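Yellow tape settles the matter of the floor at Prundlow House

Tenants at Prundlow House have a new set of borders to respect, and they are stuck to the carpet.

Yellow tape went down in the ground-floor shared room in October, after a summer in which the question of who could put what where had produced 21 emails, one laminated notice and a second laminated notice asking people to read the first. The building's manager, Friederike Stöcker, laid the lines herself one evening after 6pm with a tape measure and a pair of kitchen scissors.

"I had been told it would take a consultant," she said. "It took four rolls and a cushion for my knees."

The room is let by the hour to anyone with a desk upstairs, and has long been the building's most popular space, mainly on account of being the only one with any floor showing. Furniture had a habit of drifting. Chairs borrowed for one meeting tended to stay for the next, and a display stand belonging to the stationery firm Zalik spent most of June in front of the fire door, where it was much admired and eventually moved.

Under the new arrangement, anything left overnight has to sit inside the tape. Anything outside it goes to the store cupboard, and its owner may collect it from Ms Stöcker in person. Two firms have done so already. Neither wished to be named, although one of them is Zalik.

Choosing the colour took longer than the taping. White was ruled out as too faint against the grey carpet, whose flecked pattern was picked years ago for its talent for hiding things. Red was thought unfriendly. Genji Nakajima, a draughtsman on the first floor, argued for blue and has been gracious in defeat, though he would like it known that one of the corners is not a right angle.

"It's a V," he said. "I've measured it. I'm not making a fuss."

Ms Stöcker says the corner in question will stay as it is, having been placed to suit the room and not Mr Nakajima.

Mwanaisha Laizer, who teaches an evening drawing class in the building, is broadly in favour. Her students used to spend the first part of each session putting the room back to how they had left it. They now spend it drawing, she said, apart from those who have taken to walking along the lines with their arms out.

There is some worry about what happens when the tape comes up. The supplier, Gauthier, sold it as suitable for carpet, and Ms Stöcker has kept the receipt. A test strip behind the radiator peeled off cleanly and brought only a little fluff with it. Replacing the carpet was priced at £2000 last year and the idea was not raised again. The tape came out of a maintenance budget of £200, with enough left over for new kettle leads.

The lines will be looked at again in the spring.

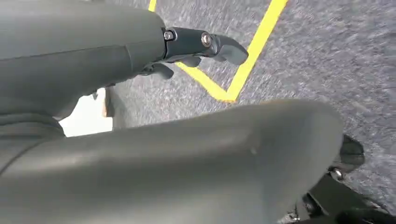 Tenants who want the store cupboard opened before then should ask at the front desk, preferably before 4pm.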